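The little plaid box

Hello again from my desk, which I have been promising to clear since the last newsletter! I got as far as this month's odds and ends before I stopped to make tea. 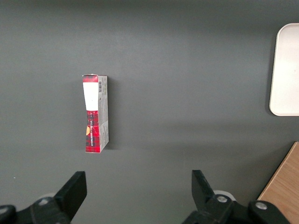
Red plaid, blank label, no idea yet where it should live.

I have a terrible weakness for small cardboard boxes. Afia Ayaaba teases me about it every time she comes by, and then she goes home with two of them in her bag, so I don't take it too seriously. This one got me with the tartan (red and black and a sort of deep maroon – very November) and then I noticed the white space at the top and my heart jumped a little. A box with room to write on! I've been buying sticky labels in packs of 40 and they curl up and fall off by spring, every single one.

The narrow side has bowed in a bit around the middle. I don't mind. I tried flattening a bowed box under a cookbook once and ended up with a split corner, so now I just leave them be and put them at the end of the row where they can lean on something.

My drawer at home is down to three kinds of thing: spare buttons, birthday candles, and those tiny screws that come with every shelf and never get used. Dela Arthur says to throw the screws out. Dela has clearly never needed one at 9 at night with a wobbly cabinet door in one hand!

If you're doing your own drawers this month, do the smallest one first and write on the box before you fill it. I always think I'll remember what went in, and then I'm opening six lids to find a candle.

Benedicta Kyei has asked for a swap table at the next get-together, so bring any small boxes you can part with, lids on please. Abena Dankwa is bringing the ginger cookies again and I plan to be early.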